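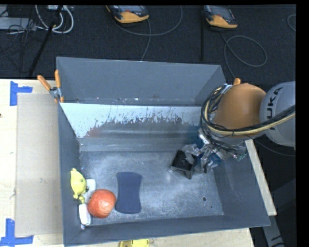

April, bench notes, morning

Started at 9 with the metal bin. I want to write down its condition before we discuss it again, as last time every one of us remembered it differently.

The brown splatters on the back side are still there. They make a band across the sloped metal and they look like rust to me, but Tuulikki thinks it is old paint or some sauce from the previous life of the bin. I rubbed one spot with a damp cloth and a little washing-up liquid. The cloth came away slightly brown and the spot looked the same as before. I will not use anything stronger until Chang-ho has read the label on the Drinden cleaner, because I do not want the fumes in this room.

The white powder on the floor of the bin is a different matter. It gets on everything we put there, and the navy sponge shows it the most. Please shake the sponge over the waste bin and not over the carpet.

The small hole near the lower right corner: I propose we leave it open. Byung-chul wants to cover it with tape, but tape collects the powder and then we have a dirty edge as well.

The orange clamps on the rim I have not touched. If you need to loosen them, do it with 2 people, one holding the bin.
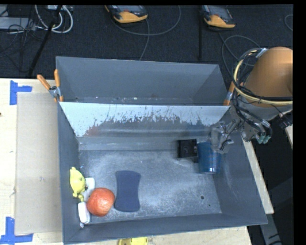 Workodia Bench Group

After the coffee break I looked at the small things. The sponge keeps its shape well, with the narrow waist in the middle. The dark blue cup stands steady on the flat part; on the slope I would not trust it. The two white blocks I still call "the soaps" in my lists, and Bok-nam Yeo calls them "the foams", so one of us must change. I suggest "white blocks" from now on — the same words on the list and on the shelf.

The yellow toy does not stand by itself. It needs a block or the wall behind it, and when it slides down it goes under the round orange one. I do not see a good solution, maybe a heavier bottom.

Open points:
Ask Chang-ho about the cleaner.
New cloths, the pack of 4 is finished.
Wipe the wooden table too, the powder has travelled.

I continue after lunch.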